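Cemotari 펠트 원단 (양모 혼방, 두께 2mm)

Cemotari는 소품 만들기에 쓰는 펠트 원단입니다. 가위로 잘라도 올이 풀리지 않아서 가장자리 처리를 따로 안 하셔도 됩니다. 인형 옷, 장식 주머니, 아이들 놀이 음식 같은 작은 물건에 잘 맞습니다.
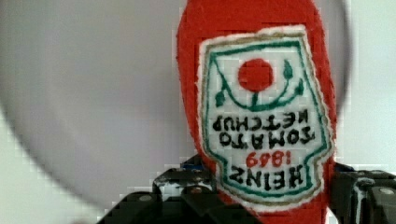 펠트 케첩병, 자수 라벨

색상은 빨강, 크림, 진초록, 베이지가 준비되어 있습니다. 모니터에 따라서 색이 조금 다르게 보일 수 있으니 걱정이 되시는 분은 색상 견본을 먼저 주문해 주세요. 견본은 한 세트에 900원입니다.
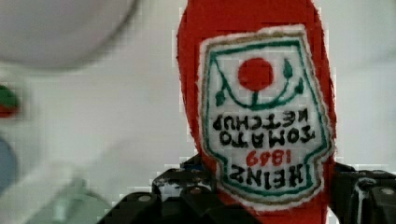

읽는 시간 2분

바느질은 Khoury 자수실을 추천합니다. 실이 너무 굵으면 펠트에 구멍이 크게 남습니다. 두 장을 겹쳐서 꿰맬 때는 버튼홀 스티치가 제일 튼튼하고, 곡선 부분은 땀을 좁게 해 주세요. 솜은 조금씩 나누어 넣으면 모양이 고르게 나옵니다. 저희는 처음에 한꺼번에 넣어서 울퉁불퉁한 것을 많이 만들었습니다.

규격과 가격
폭: 60cm
길이: 1m 단위로 재단
두께: 2mm
보관용 Uno 지퍼백: 1000원 (선택)

세탁은 미지근한 물에 손으로 살살 눌러서 해 주세요. 세탁기와 건조기는 사용하지 마세요. 원단이 줄어들고 딱딱해집니다. 진한 색은 처음 세탁할 때 물이 조금 빠질 수 있으니까 따로 빨아 주세요.

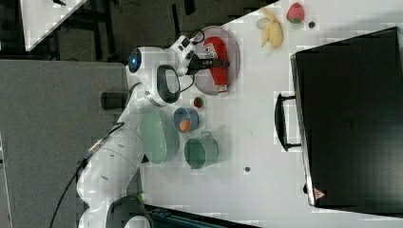

다림질은 얇은 천을 위에 덮고 낮은 온도로 하시면 됩니다. 오래 쓰면 표면에 보풀이 생기는데 작은 가위로 잘라 내면 다시 깨끗해집니다. 같은 두께의 단단한 펠트를 찾으시는 분은 Nindomis 제품 페이지를 봐 주세요. 재단한 원단은 교환이 어렵습니다. 오후 2시 전에 주문하시면 당일에 보내 드립니다.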